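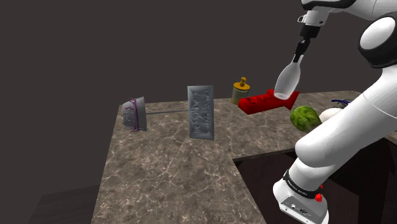 Countertop

A countertop, also called a counter, benchtop or worktop, is a raised, flat, horizontal surface used for work in kitchens, bathrooms, workshops, laboratories and shops. It is usually fixed on top of base cabinets, though it may also rest on brackets, legs or a low wall. The word covers both the slab and, in loose use, the whole run of cabinets underneath it.

Terminology

In the United States and Canada the usual term is countertop. British speakers say worktop, and benchtop is common in Australia and New Zealand. In stores, "counter" first meant a table where money was counted, and the sense of a surface across which goods are sold comes from that use. Tradespeople often speak simply of "tops" and price them by the square foot.

History

Before fitted kitchens, most food was prepared on a freestanding table in the middle of the room. Sinks, stoves and cupboards stood apart from each other, and each had its own height. Built-in work surfaces spread in the early twentieth century, when planners began to study how many steps a cook took between tasks. Long, level counters became normal once cabinets were sold in standard depths.

Early built-in tops were mostly wood, tile, linoleum or sheet metal. Plastic laminate took over much of the market after the Second World War, being cheap, light and available in many patterns. Natural stone had long been used in bakeries, dairies and wealthy homes, and it moved into ordinary houses in the 1980s and 1990s as machine cutting and imports brought the price down.

Materials

Marble is a metamorphic rock formed mainly from limestone. It takes a good polish and stays fairly cool in a room of normal temperature, and pastry cooks have used it for rolling dough for a long time. Its main weakness is acid. Lemon juice, vinegar and wine react with the calcite in the stone and leave dull spots known as etches. Etching is different from staining: a stain is color that has soaked in, while an etch is damage to the surface itself. White and gray marbles are the best known, but brown, green, red and black kinds are also quarried. Many of the brown stones sold as marble are in fact dense limestones that polish well.

Granite is harder and resists acids much better. The trade uses the name for a range of dark and speckled rocks that a geologist would call something else, such as gabbro or gneiss.
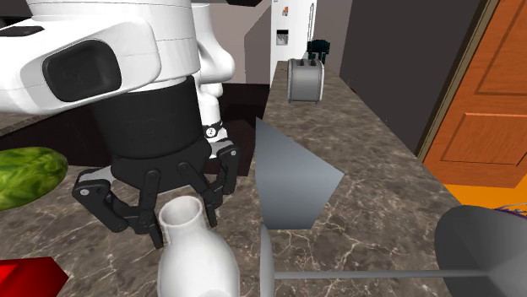

Engineered stone is made of crushed mineral bound with resin, pressed into slabs and cured. It does not need sealing in normal use, but the resin can be marked by very hot pans. Cutting it dry gives off fine silica dust that causes serious lung disease, and several countries have restricted its manufacture or sale.

Wood tops are sold as edge-grain or end-grain boards glued into a block. They can be sanded and oiled again when worn. Laminate is a thin decorative sheet glued to a core, usually particleboard. Stainless steel is standard in restaurant kitchens. Other choices include ceramic tile, poured concrete, soapstone, slate and sheets of acrylic solid surface.

Dimensions

Kitchen counters in North America are usually 36 inches high and a little over 25 inches deep, so that the front edge hangs slightly past the cabinet doors. Islands and breakfast bars may be higher. Surfaces meant for seated work are kept lower, and open knee space is left below. Stone slabs are commonly sold in thicknesses of 2 or 3 centimeters. The thinner slab is lighter but is often given a built-up edge to look heavier.

Edges and backsplashes

The front edge may be left square with a slight bevel or shaped to a profile. Common profiles are the eased edge, the half bullnose, the full bullnose and the ogee. Rounded edges chip less easily. Where a counter meets a wall, a backsplash or a bead of sealant covers the joint.

Fabrication and installation

A stone top is normally made in four stages: measuring, layout, cutting and setting. The fabricator makes a template once the cabinets are in place, using thin strips of board or a laser measuring tool. The template is then laid over the slab to decide where seams will fall and how the veins will run. Openings for sinks and cooktops are cut in the shop when possible. Narrow strips of stone beside a sink opening are the weakest part of the piece and may be strengthened with a metal rod set in a groove on the underside.

Seams are filled with tinted epoxy or polyester. In her study of 239 home kitchens, Emese Somogyi found that most cracks in stone tops began at the inner corner of a sink or cooktop opening, and that square-cut corners failed more often than rounded ones. A later survey by the fabricators Verstraete and Mimura, covering 401 jobs, gave a similar result.

Care

Daily cleaning of most tops needs only water and mild dish soap. Scouring powder scratches polished stone and laminate. Marble and some granites are treated with a penetrating sealer, which slows the uptake of oil and water but does not prevent etching. Light etches can be rubbed out with polishing powder, and deeper ones call for regrinding.

See also

Backsplash
Butcher block
Dimension stone
Kitchen cabinet
Terrazzo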